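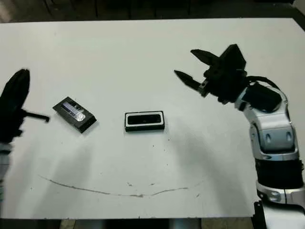 1 min read

Hutness Phone Box Set, data card

Teleoperated two-arm episodes offered under license by Clorkent. The task uses a black box base with a white inner tray and a separate lid.

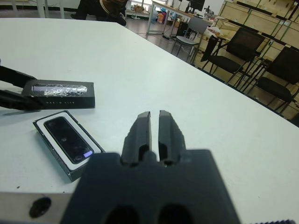
Episodes: 3627. Held out for evaluation: 215. Streams: head camera, wrist cameras, joint states, gripper commands. Failed attempts are kept and flagged in the episode index.

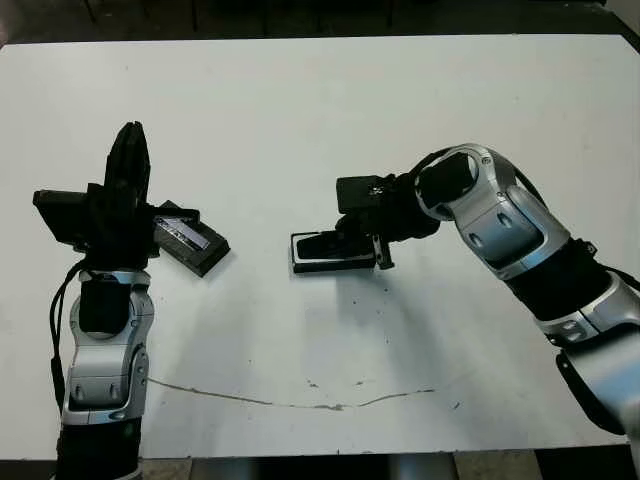
Lid pose at the start of an episode is not fixed. Wrist streams before September have no depth channel.

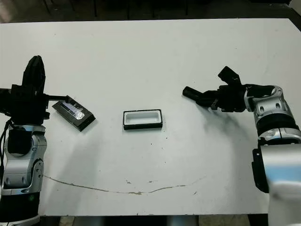
Known issues: glare on the lid saturates the head camera in places. Table marks were not masked.

Contact: Emilian Costache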